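Siseo Workshop Opens Two-Arm Robot Build to Members and Publishes Its Plans

FOR RELEASE 27th February

Siseo, a member-run shared workshop, has announced that its two-arm tabletop robot is now open for use by all members who have completed the bench safety session. The full set of build notes, wiring plans and setup guides will be made available at no charge to other shared workshops and to people building at home.

The project, known as Rendico, began last August as a proposal from Benjamín Pereyra, who leads the electronics bench at Siseo. The proposal asked for a pair of arms that could be assembled with hand tools, repaired by the people who use them, and run on an ordinary table against a wall. Parts for the build came to $3,571, paid from the workshop's project fund and a matching grant from Kovach, a local hardware supplier.

Each arm ends in a gripper and carries its own camera. Current work at the table uses common tableware, chiefly a plate and a cup, so that any builder can repeat the same exercises with items from a kitchen cupboard.
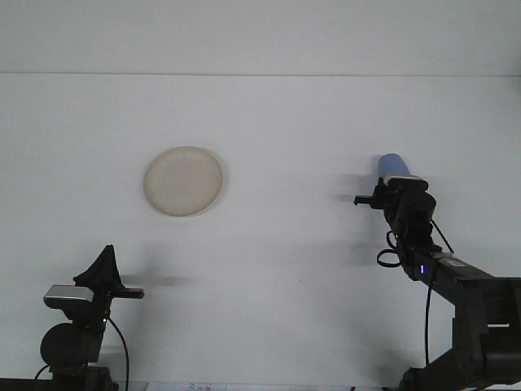

The Rendico arms at the Siseo workshop, with a plate on the table and a light blue object at the right gripper.

"We wanted a machine that a member could walk up to, understand and fix," said Pereyra. "The arms are meant to be taken apart. When a joint needs attention, the person who finds the fault should be able to open it, replace the part and write down what was done. Our notes have been written with that person in mind."

Members spent 135 hours on assembly, wiring and calibration. A large share of that time went to cable routing, which was revised twice after early layouts limited the movement of the wrist. The published plans include the final routing along with the two earlier versions and the reasons they were dropped. Builders who have less space may shorten the table, provided that the distance between the two bases is kept.

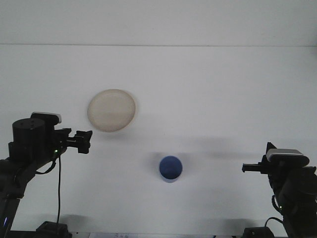
Table exercises are arranged in three levels. At the first, an operator moves one arm to a marked position and returns it to rest. The second introduces a single object, which is to be lifted and set down. The third calls for both arms and asks the operator to bring a cup and a plate together without changing the starting position of either base. Members may move from one level to the next at their own pace, and results are entered in a shared log kept at the bench.

The log is open to all members and records failed attempts in the same form as successful ones. Siseo intends to release the first 200 entries with the build notes. Names will be removed before publication.

"A dropped cup is a useful entry," Pereyra said. "If the log held only the good runs, a new builder would have no way to judge whether their own arm was set up correctly."
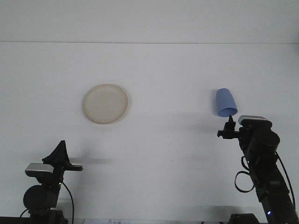 A cup on its side and an empty plate on the Rendico work table.

Software for the arms was prepared by members of the Coelho study group, which meets at the workshop and will continue to maintain it. The group has asked that questions about motor settings be sent in writing, with the joint number and a short account of the fault, so that answers can be added to the guide.

Bench time may be reserved through the front desk in blocks of 3 hours. New operators will be paired with an experienced member for their first block. Children may attend with an adult but may not operate the arms while they are under power. Workshops that wish to receive the plans, or to send a member to observe a session before starting a build of their own, should write to the electronics bench at Siseo.

About Siseo

Siseo is a shared workshop offering its members benches, hand tools and training in woodwork, sewing and electronics. It is funded by member dues and project grants.

Media contact: Benjamín Pereyra, Electronics Bench, Siseo | © Siseo Shared Workshop. All rights reserved. | Back to top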